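Print this article | E-mail this article

Filed under: Features > Parks & Attractions > History

Keeping Time on the Midway

How the band organ went from paper and cardboard to solenoids, and why a few shops still build it the old way

A carousel without music turns at the same speed as one with it, but riders judge it slower. Operators have known this for more than a century, and for most of that time the remedy was the band organ: a self-playing pipe organ with drums, a cymbal and sometimes a bandmaster figure on the front, built to be heard over machinery and crowds.

The instrument is simple in principle. A blower or a set of feeder bellows raises air to a pressure well above that of a church organ of the same size. The air is held in a reservoir under spring load and sent to a wind chest, on which the pipes stand. A valve under each pipe stays shut until the music system tells it to open. Everything that distinguishes one maker from another lies in the scale of the pipes, the wind pressure, and the means of telling the valves what to do.

The earliest fairground organs used a pinned cylinder. A wooden barrel was studded with brass pins and bridges, which lifted keys as the barrel turned. The barrel was durable and held its tempo, but it carried only eight or nine tunes, and a new set meant a new barrel. For an operator who stayed in one park all summer, the same nine tunes from May to September were a hardship mainly for the staff.

Two systems replaced it. In Europe the common choice was the folding cardboard book, punched with slots and drawn through a key frame. In the United States, paper rolls won out. A roll was cheaper than a book, shipped flat in a box, and could hold ten tunes. Its weakness was the paper. In damp air the roll swells across its width, and the holes drift away from the openings in the tracker bar. In dry air it shrinks. A park beside a lake may see both conditions between morning and closing.

"You can hear it happen," says Murali Venkataraman, who has repaired organs for parks in four states. "The low notes go first on one side, then you get notes from the neighboring hole. People think the organ is out of tune. The pipes are fine. The paper has moved."

The Brallalar organ

The organ Venkataraman knows best is at Brallalar Park, where it has stood at the center of the carousel since the ride was moved from its first site near the trolley terminus. The move cost the organ its original facade, and the present one was made in the park's own paint shop from two surviving side panels. The chassis is older than anything else on the property.

When the last full survey was done, the park held 389 rolls, of which a little over half could be played without repair. Many were recut from masters that had themselves been copied, and each generation of copying had rounded off the short notes. Trills had become long chords. A snare drum part that should have been a roll was a single stroke.

Sumathi Mathew, who manages the ride, had the choice of buying new rolls or fitting an electronic player. The electronic system reads a music file and fires a small magnet for each note, and the magnet vents the same pneumatic pouch that the paper would have. It can be fitted alongside the tracker bar without cutting the case. She chose to do both, in stages, with the magnet rail first. The kit came from Stornix, a small supplier of valves and drivers.

The result is hard to fault by ear. The repeated notes are cleaner than the old rolls ever gave, and the tempo does not sag when the reservoir is low. Venkataraman has one reservation. A roll frame slows very slightly as the take-up spool fills, unless the drive corrects for it, and arrangers of the period knew their equipment. Some of them wrote for that drift. A file that plays at a fixed rate is correct on paper and somewhat stiff in the open air.

Pressure and leaks

Most organ faults are air faults. Leather pouches harden, glue joints open, and gaskets take a set. The standard test is to close off the chest, raise the reservoir and time its fall. An organ in good order will hold for long enough to be dull to watch. One that drops in a few seconds is losing air at more places than can be found by listening.

Nandini Annamalai, who rebuilt the Brallalar chest over two winters, replaced 766 leather parts, counting pouches, valve facings and nuts. She used tanned sheepskin of graded thickness for the small pouches and a heavier skin for the bellows hinges. Synthetic cloth lasts longer in storage, she says, but it is slower to return at low pressure, and the piccolo pipes show the delay before anything else does.

Hide glue was used throughout. It is weaker than modern adhesives and lets go under heat and moisture, so the next person to open the chest can do so without splitting the wood. 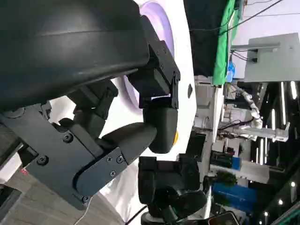 Tuning for the open air

Pipe pitch rises with temperature, and in a carousel house it rises unevenly. The brass trumpets at the front warm faster than the stopped wood pipes behind them. Annamalai tunes at midmorning with the doors open, which sets the organ slightly flat for the evening and close to true through the afternoon, when most of the tickets are sold. Brallalar took 1359 rides on its busiest day last season, nearly all of them between noon and six.

The paper rolls are still used for the last hour before closing. New ones are being cut in small batches, and the first of them, a set of waltzes, should be in the frame by June.

Print this article | E-mail this article

Contact us | Copyright, all rights reserved | Back to top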